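3.2 Work surface and pushing tool

The arm was assembled over one winter in the shared workshop at Condstead, using hand tools and a bench drill. All parts were either bought as stock items or cut on site. The controller is a Leltora board running the joint loop, with a desktop computer handling the camera and the choice of each push.

Early tests were run directly on the perforated metal table. Small blocks caught on the rims of the holes, and the measured push distance varied too much between trials to be of use. A flat wooden board was therefore laid on the table as the work surface. The tool is a plain rod, with no moving parts, which keeps the load on the last joint low and makes the contact point easy to model. Its height above the board is set in software and checked with a feeler gauge at the start of each session.

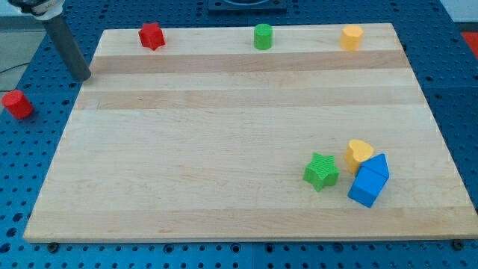
Figure 4. Work surface with blocks in several shapes and colours. The rod is at the upper left, close to the far-left corner of the board.

The tool height was found to matter more than push speed. With the rod set 2 mm above the wood, contact stayed low on the block and tipping was rare. At greater heights the star and heart shapes tended to fall over before they slid. Pushes were limited to 30 mm, after which the camera took a new reading and the next push was planned following the method of Mekonnen (Section 2.1).

In total 997 pushes were logged, of which 793 ended with the block inside the target zone. A block that left the board was recorded as a failure and put back by hand. Most of these losses came from cylinders, which rolled once they were on their side. Raising a low lip along the left edge was considered, but it would have blocked the rod at the corners.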